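The parts bin is still ahead of the robot

Every few months a friend sends me a clip of a robot folding a towel, and asks whether I still think my job is safe. I run the second assembly bench at Skusta, where we put together small pump housings, and the honest reply is that the towel doesn't worry me much either way. What I look for in those clips is what happens when the thing on the table is smaller than a walnut. Most of the time there is nothing smaller than a walnut on the table.

I have spent 2 years next to an arm. It came from Adavar, it sits behind a yellow line, and it moves finished housings from a belt to a crate. It does this well. It does not get bored and it does not drop them, or so seldom that I have stopped looking up at the sound. If the question is whether a machine can do a chore on a shop floor, then the answer has been yes for a long time, as long as the chore is always the same chore and somebody has already put every piece where the machine expects it.

That somebody is usually a person like me. Before the belt starts in the morning, Lucimara Queiroz and I sort the small stuff. Washers, nuts, spacers, clips. They come in bags and the bags are never quite right. A washer rides in with the nuts. Two spacers are stuck together with a bit of film. You shake the tray, you push things apart with a fingertip, you pick up what you need. I could not tell you how I do it. My finger slides until it feels an edge, then a nail goes under, then the part is in my palm and I am already looking at the next one.

People who talk about automation tend to skip this part of the day. They talk about the lift, the weld, the drive across the warehouse. The sorting is treated as something that happens before work begins. But if you took it away, the arm behind the yellow line would wave at an empty belt.

The same is true at home. I would pay good money for a machine that emptied the dishwasher. When I think about what that means, though, I don't think about the plates. Plates stand in a row and wait. I think about the teaspoons that have slid under the rack, the lid of a child's cup, the little rubber ring that belongs to the lid. A machine that puts away all the plates and leaves the ring in the filter has done most of the job by weight. I would still be on my knees in the kitchen with my sleeve rolled up.

My neighbor Pejman Tabrizi bought a floor robot, and it is a fine floor robot. Before he runs it he walks through the house and picks up 74 things. I know the number because his daughter wrote it on the fridge. Hair ties, bricks, a charger, socks. He says the walk takes longer than vacuuming used to. He still runs it, and he likes it, and I understand that too, since the floor gets done more often now than it did before. But the picking up was the chore.

I don't want to sound like one of those people who say it will never happen. I have been wrong about machines before. I said the Adavar arm would be gone by spring, and it has outlasted three supervisors. What has changed in the last few years is that the people building these things have started to work on the small parts directly. A lot of that work is done in simulation, where a hand can miss a nut ten thousand times overnight and no one has to crawl under the bench for it. I think that is sensible. I learned by missing, and I was paid while I did it.

What I would ask is that the people selling these machines be plain about which part of the job is done. We had a demonstration from a firm called Gimosau in our own canteen. The robot took a bracket from a foam cutout and set it in another foam cutout, and everyone clapped. Guoqing Hou, from the next bench, put a handful of loose clips on the table and asked if it could get one of those. The man running it said that was on the roadmap. He was polite about it. The machine cost more than the two of us earn in a year, and the foam had been cut by hand.

A flat part is hard to pick up because it gives you nothing to hold. A washer lying on a smooth face is hardly thicker than a coin. Two stiff fingers have to come down on both sides of it, square to the surface, and close at the right height. Too high and they shut on air. Too low and they scrape, or push the washer into its neighbor. The fingers also get in the way of the view, so the closer you come to the part, the less of it you see. I have the same trouble with my own hand, but I can feel what I can't see. 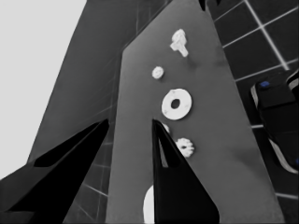
Valtteri Honkanen wrote to me after I put an earlier version of this in the works newsletter, and he thinks I am asking the wrong thing. His view is that a factory should stop buying loose parts at all. Put the washers on tape, he wrote, the way electronics firms have done for decades, and the arm never has to pick one off a surface. He said the same goes for kitchens: design the cutlery basket for the machine and the teaspoon problem goes away.

He has a point about the factory. We looked at taped parts for the clips, and the quote came back at 900 dollars for the first reel and feeder, which management thought was fair. It would take some of my morning away and I would not miss it. But tape works when you make the same item all week. We change over most days, and the odd jobs are where the money is.

About the kitchen I think he is mistaken. Few people will buy new spoons to suit an appliance, and fewer will get their kids to load them the right way up. A home is full of things that came from different places and get put down wherever a hand was when the phone rang. A machine that can't cope with that is going to need someone walking ahead of it, like Pejman with his hair ties.

So my answer to the friend with the towel clips is that yes, machines can do chores, and they will do more of them, and some will come to my bench. I expect to see one that sorts a mixed tray before I retire. I would like to be asked to test it. I'd bring my own bag of washers, straight from the supplier, with the film still on.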